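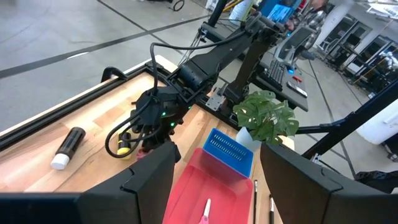
December, started 7:40 a.m.

Glue tests, third round. Bench was at 58 F when I came in and took until after nine to get to 66, so nothing got glued before then. Hide glue went in the pot to soak last night. It had swelled fully by morning, no dry grains at the bottom.

Purpose of this round: find out if the drop in strength we saw in round two came from the cold or from the glue being reheated too many times. Lieselotte thinks it was reheating. I thought cold. Both batches in round two were cold and reheated, so that round can't settle it and we should have seen that before cutting up good maple.

Setup
Lap joints, hard maple to hard maple, one inch overlap, one inch wide. Faces planed, not sanded. Clamped overnight with the small bar clamps, same number of turns past contact on each. All pieces from the one Zalham board so the grain is about as even as we'll get.

Batch A: fresh glue, wood at room temperature.
Batch B: fresh glue, wood left in the unheated storeroom overnight and brought out right before gluing.
Batch C: glue reheated four times over two days, wood at room temperature.
Batch D: PVA (the Volell white), room temperature, for comparison.

Pot held at 140 F by the dial thermometer. The dial reads two degrees high against the glass one, so call it 138.

Gluing notes
A was easy. Had maybe a minute and a half of open time before it started to skin.
B gelled almost as soon as it touched the wood. On the first joint I could feel it drag when I slid the pieces together. For the rest I went faster and put glue on one face only, which means B is not a perfect match with A. Should have put it on one face for all of them. Note for next time.
C smelled sour and ran thinner than it did on the first day. Did not add water or new glue to it.
D no trouble.

Pull results from the round two leftovers, done while the new ones were clamped
Pulled on the Kwan frame with the hand crank, reading the scale at break.
Best joint: 478 lb.
Worst joint: 403 lb.
The worst one broke clean along the glue line with a shiny surface on both sides. The best tore wood on about half the face. Shiny surface to me means the glue gelled before it wetted the wood, but Lieselotte Teuber looked at the same piece and said a thin, cooked glue can leave that too. Put both pieces in an envelope and marked it R2.

The scale tops out at 2,000 lb so we are using the low quarter of its range. Would like to borrow something finer. Vurnitz has a smaller one but they want it calibrated before it comes back and I don't want to pay for that on a glue test.

Afternoon
One of the B joints slipped in the clamp. Knocked it apart, tossed it, glued another from the spare strips. Those had been sitting on the bench since lunch and were not cold, so I put them back in the storeroom until 4:15 and glued then. Marked it B-late. Leave it out of the average.

Cleaned the pot. Film on the side came off with hot water and the stiff brush. The lid is starting to rust at the rim again.

To do
Pull A through D after they have had a full 2 days, not before. Round one was pulled the next morning and I don't trust those numbers.
Write the storeroom temperature down at gluing time. I forgot today. It was below 45.
Ask L. if she still has the older jar of the 192 gram glue. The label on ours has come off and I'm going from memory on the grade.
Order more maple. Enough left for six joints, if the end check doesn't run any farther.

Pot off at 5:20, heater off, storeroom door shut.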